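Why Prison Inspection Reports Should Be Published in Full

By Catherine Moffat
August 9, 2023 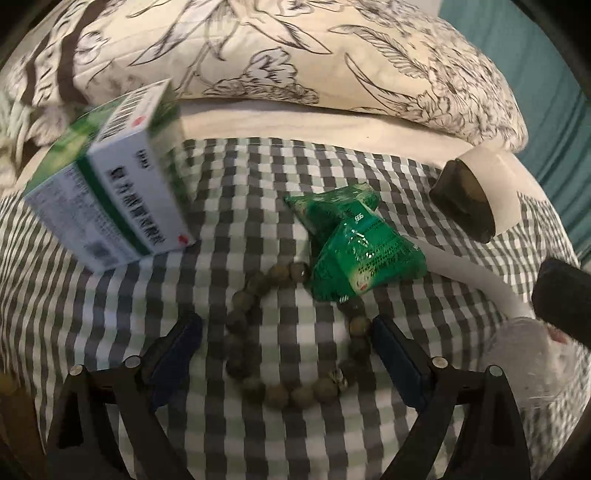

A beaded bracelet on a checked sheet.

The government of Meredero received the latest report on its detention centers in October. What the public got was a summary of 18 pages. The full report runs to 471. Officials say the rest is being reviewed, and they have said the same of every report before it.

I worked on detention issues for a long time before I started writing about them, and I have read a fair number of these summaries. They follow a pattern. The first pages thank the ministry for its cooperation. The middle part lists new buildings and training courses. Complaints come near the end, in a few paragraphs, without the names of the places where they were made. A reader who wants to know what is going on inside Dukcombe, the largest center in the country, will not find the word Dukcombe anywhere after the table of contents.

The ministry gives two reasons for holding back the full text. The first is that detainees who spoke to inspectors have to be protected. I take this seriously. People who complain can be punished for it, and an inspector who exposes a witness has done real harm. But names can be removed. So can cell numbers, dates of arrest and the kind of small detail that lets a guard work out who was talking. Editors do this every day. It takes a few weeks of careful work, and most of the report would be left standing when they were done.

The second reason is that critics abroad will use the findings unfairly. Gizella Vörös, who advised the ministry for several years, put this to me in writing. She argued that a country which lets inspectors in gets worse headlines than one that keeps them out. There is some truth in that. Meredero did open its doors, and some of its neighbors have not. It deserves to have that said. Still, the headlines last year were bad mainly on account of the secrecy. Reporters had a few leaked pages and had to guess at what was in the others.

Look at what happened at Nallwood. The center holds 2,000 people in a space built for far fewer. Families had been saying for years that medical requests went unanswered. When Ludivine Brunet, a lawyer for several of them, asked the court for the inspection findings, she was given the public summary and told that it was sufficient. It had one sentence on medical care, and that sentence said access "varies." A judge cannot do much with a word like that. Neither can a member of parliament who has to vote on the health budget for prisons.

The inspectors themselves are in a poor position. They are not allowed to speak about their findings, so they cannot correct a summary that leaves out the main point. Kaiwen Xie resigned from the inspectorate over this. His letter was short. He wrote that he had interviewed people who asked him what would come of it, and that he no longer had an answer to give them.

A petition calling for publication has 4,000 signatures, and a bill is now before parliament. It would give the ministry 90 days to request removals, with a judge deciding any dispute. Whatever is not removed would then be published. Solange Renaud, who sponsors the bill, wants it to cover past reports too. I agree with her, though I expect that clause will be traded away to get the rest through.

I would accept that trade if I had to. The older reports matter most to the people who were held at the time, and they should not be told to forget about them. But a firm rule for the next report is worth having now. The next round of visits has already been scheduled, and the detainees who talk to inspectors this time ought to know before they sit down whether anyone outside will be able to read what they said.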